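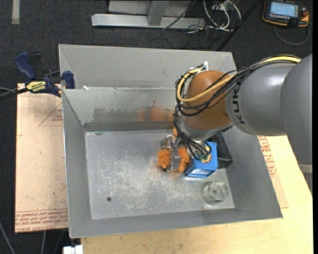

**Is a metal bin any good for soft toys, or does it have to be a fabric one?**

Metal is fine for soft toys, as long as the rim is folded over and you put it somewhere it won't get kicked. It's noisier and colder to the touch than fabric but it wipes clean in seconds and it doesn't sag.

Right, the longer version. Typing this in the gap before pick-up so excuse the state of it.

## What I bought

The Trollodum open bin, large, plain grey. No lid, no handles, no wheels. Sloping sides, flat bottom. Bought in September after the second fabric cube gave up (bottom fell out on the stairs, toys everywhere, one very upset four year old).

I'd looked at the Keskinen one as well, which is nicer, wooden, rounded corners, and costs a good deal more. Cathal Carroll at our playgroup has the Keskinen and likes it, but his has a lid and the lid has already trapped a finger. So no lid for me thanks.

Arrived flat in cardboard and already folded into shape, if that makes sense. Nothing to screw together. Peeled a film off the inside, which took ages and left little strips in the corners. Still finding them.

## Good bits

- Everything goes in. Plush, board game boxes, the odd shoe. Wide opening so they can chuck things from a distance and mostly hit it.
- Sloping sides mean stuff slides to the middle. You can see what's in there without emptying the lot onto the carpet.
- Cleaning. Yoghurt, felt tip, something sticky I didn't investigate. Damp cloth, done. The felt tip needed a bit of washing up liquid.
- Holds its shape. The fabric ones went baggy after a month and then the small things got lost in the folds.
- Bright toys show up well against the grey. Orange especially, you can spot it from the door. Mine will now put things away if I call out a colour and make it a race. Didn't expect that to last but it's still going.

## Less good

Noise. Oh the noise. Soft toys are silent, obviously, but a wooden train dropped in from standing height at 6am is like a dustbin lid. I cut a bit of old felt underlay to fit the bottom and that's sorted most of it. Should really come with a liner. Asabe Akpan next door put a folded bath towel in hers and says the same, though the towel ends up being played with.

The rim. Mine's folded over at the back and feels solid. I ran a finger round all the edges before letting the kids near it and I'd say do the same, the narrower side edge felt a bit thinner to me. Not sharp, just thin. I've put a strip of rubber edging on it from the hardware shop, looks fine.

Static and fluff. Plush sheds and the fluff gathers in the bottom corners. Quick go with the hoover nozzle.

Fingerprints show up in evening light. Don't care but you might.

Weight. It's awkward to carry full as there's nothing to grab except the lip. I slide it about on a rug. On a table it's better, no bending, and a toddler can't climb in. On a wooden top put something under it though, I've got a faint mark on ours from dragging it accross.

## Sorting, since people asked

Last time I wrote about storage I got messages asking how we split things. We dont, really. Soft toys and boxed things in the big bin, tiny bits in a tub with a proper lid. Tirta Lumenta has a whole system with picture labels and I admire it enormously and will never do it.

One thing that does help: boxes go in standing up along a side, toys down the middle. If the boxes go in flat they slide under everything and you don't see that jigsaw again till Christmas.

And don't fill it past the rim. Once it's heaped, the top layer lives on the floor.

## Versus the others I've had

Sukus fabric cubes: cheap, quiet, fold away. Bottoms go. Two gone in a year here.

Grostidetti rope basket: lovely looking, shed bits of rope on everything, impossible to clean. Now holds scarves.

Trollodum: ugly-ish, loud, tough as anything.

## Would I buy again

I would, for the playroom. Not for a bedroom, unless your child sleeps through anything. If they did one with handles I'd swap tomorrow.

Four out of five. Lost one for the film in the corners and the racket.

Will update if it rusts. No sign so far but it's not been near any water apart from the cloth.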